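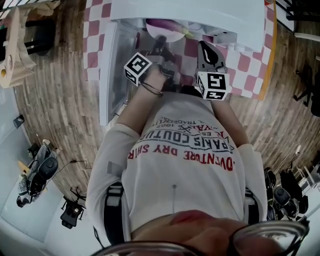

I've spent most of this week on the pose tracker in Plorno, and I'm finally happy enough with it to write something down. Plorno is my little pile of scripts that takes footage from a head camera and works out where the gripper fingers are, frame by frame, so that a policy can learn from it later. The finding part is easy enough when each finger has a white cube on it covered in black markers, and the red and white checks of the tablecloth give me lovely straight lines for sanity-checking the lens model (I do love a checked tablecloth!). The trouble starts when the hands go towards the box, with the plate and that purple aubergine-looking thing inside, and the cubes turn edge-on to the camera.

My old code treated each marker face as its own thing and then averaged the answers. Terrible idea! One badly lit face would flip its normal and drag the whole finger sideways, and you'd get this awful twitch in the replay. Now I solve for the whole cube in one go, using every corner I can get, and throw out any face that disagrees with the rest.

The test recording I keep going back to has 2046 frames. The old version gave me a usable pose for both fingers in 1786 of them, and I'd been telling myself that was fine. It wasn't, as nearly all of the missing ones came in one lump just as the fingers closed, so the planner was learning to approach things beautifully and then guess.

I also moved the smoothing out of the tracker and into Skorness, where the rest of the filtering lives. Should have done that ages ago. There's a cap of 200 iterations on the solver for now, which I picked by squinting at a plot, so don't copy it.

Next job is the time offset between the two streams. I'm hoping to get that done in January, before I start on the Rarthorpe recordings, which have a different lens and will no doubt break everything again.

We use cookies to remember your preferences and count visits. By continuing to read this blog you accept our use of cookies. Accept | Manage settings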